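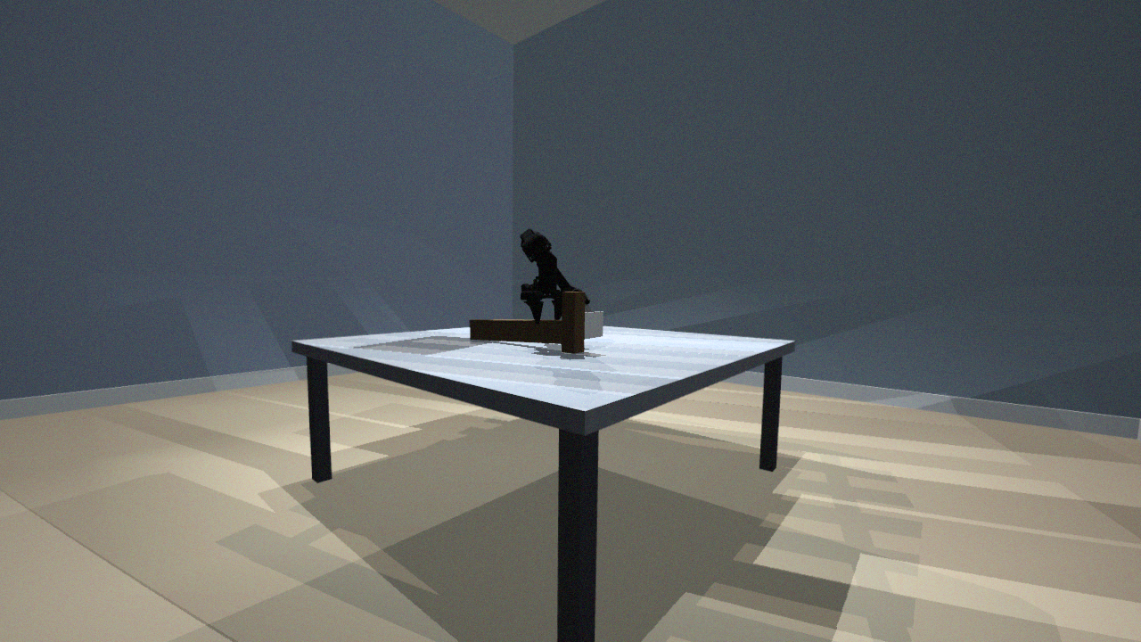 ## Unit 6: Defending without the ball

Reading for this unit: the Mazandarani chapter on compact blocks (in the course pack), plus your own notes from the Drusidia match we watched together. Bring both to the seminar. If you missed the viewing, borrow someone's notes before you do anything else, as half of what follows leans on that game.

Last unit was all about build-up play, and I know a lot of you came for the passing patterns. Stick with me! Defending as a group is one of the most fun things in soccer to study, and once you start watching the ten players who don't have the ball you may find it hard to go back.

### 6.1 Some terms

**Block.** The shape a team holds when the other side has settled possession. We talk about a high, middle or low block depending on where the front line of the shape starts its work.

**Compactness.** The distance between lines (vertical) and between players in the same line (horizontal). A team can be compact one way and stretched the other, and a lot of goals come from exactly that mismatch.

**Trigger.** The cue that tells a team to stop holding and start pressing. Common ones: a pass to a fullback facing his own goal, a heavy first touch, a slow square ball between center backs, a bouncing pass into midfield.

**Cover shadow.** The area behind a pressing player where a pass is blocked by his body. A good striker's cover shadow can take a holding midfielder out of the game for minutes at a time without a single tackle.

**Rest defense.** Where your spare players stand while your team is attacking. We get to this properly in Unit 7, but start looking for it now.

### 6.2 The middle block

Most of our time goes here because most teams spend most of their time here. The usual shape is 4-4-2, even for teams that line up some other way on the team sheet. One attacking midfielder steps up next to the striker and the wide players drop in. That's why the graphic you see before kickoff is so little help.

What to look for:

- Do the two forwards stand side by side, or does one sit on the holding midfielder?
- When the ball goes wide, how far across does the far-side winger come? Level with the near post of the penalty area? Past the middle?
- Who picks up a midfielder who drops between the center backs? (Often no one does, and that can be perfectly fine.)
- Does the back line step up on a backward pass? All together, or one at a time?

The last one is my favorite. Watch any backward pass in the Drusidia match and keep your eyes on the back four. In the first half they gain five or six yards every time the ball goes back, and it's lovely to watch. After the break the left center back starts to hang on a little — only a step or so — and Kamard find the channel beside him again and again. The goal comes from a different move altogether, a corner cleared badly, so the highlights miss all of this.

### 6.3 Mohammadi's role

Several of you asked in the viewing why Mohammadi kept pointing and hardly ever ran. Great question. As the deeper of the two central midfielders, his job in that block was mostly to move other people. Look at the long spell of Kamard possession before halftime. He touches the ball once, a short header, and yet three separate attacks die because he has already sent the winger to the right spot.

The commentator calls him quiet. I'd call it his best stretch of the match, and I'd be happy to argue about it with any of you.

Compare this with his partner, who presses every trigger and a few that aren't there. The pair work well because they're different. When two pressers play together in the middle, the gap in front of the center backs can get very big very fast.

### 6.4 Pressing traps

A trap is a pass you *want* the other team to play. You leave one option open, make it look safe, and shut the door when the ball is on its way. Most traps are set toward the sideline, where the player receiving has half the field taken away from him.

Parviz Mazandarani splits a trap into 4 stages, and we'll use his names in the assignment:

1. **Invite.** The forward curves his run so that one side is open.
2. **Lock.** The far center back is cut off. The ball can't easily go back across.
3. **Jump.** The winger or fullback presses the receiver as the pass travels, before it arrives.
4. **Close.** The nearest midfielders take away the short passes inside.

In class we saw that the lock is the stage that breaks most often. Players love the jump! It's exciting, the crowd likes it, and young wingers go early. If the lock isn't set, one switch of play beats five people.

Mazandarani coached at Zustelico, a club with crowds of more than 3,000 and not much money for players, and the chapter is full of detail from that spell. Don't skip the section on throw-ins. He treats the opponent's throw as a trap that has already been set for you, and his diagrams are clear enough to take straight to a practice field.

### 6.5 Common mistakes in your Unit 5 write-ups

Generally a strong set, with some really sharp eyes in this group. A few things to fix:

- "They wanted it more" isn't an observation. Tell me who moved, where, and when.
- Give the match clock for every passage you discuss.
- Possession percentage tells us very little about a block. Leave it out unless you have a point to make with it.
- Draw the diagram before you write. Several of you had diagrams that disagreed with the paragraph underneath.

### 6.6 Assignment

Pick one passage of defending from any full match. Describe it in no more than 200 words, with one diagram, using the Mazandarani stages if there's a trap. Then say what the team in possession could have done.

Youth, college and women's matches are all welcome — please don't all choose the same cup final.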